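My white table, one month later

In January 2022 I decided to keep one table with nothing stored on it. Before, I put there every letter, every cable, every cup. My friend Buppha Phetsri told me I should give each thing a place first and only then clean. She was right, I think. 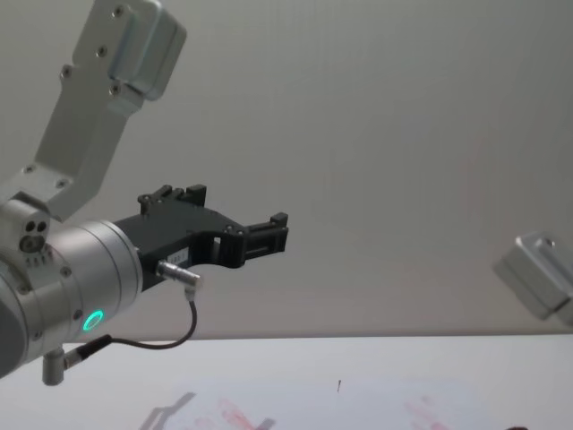

The letters went to a folder, 100 sheets almost. The cables I am still sorting, and I am slow with this. White shows every mark, so I wipe with a soft cloth in the evening. In February I will try the same with my kitchen shelf.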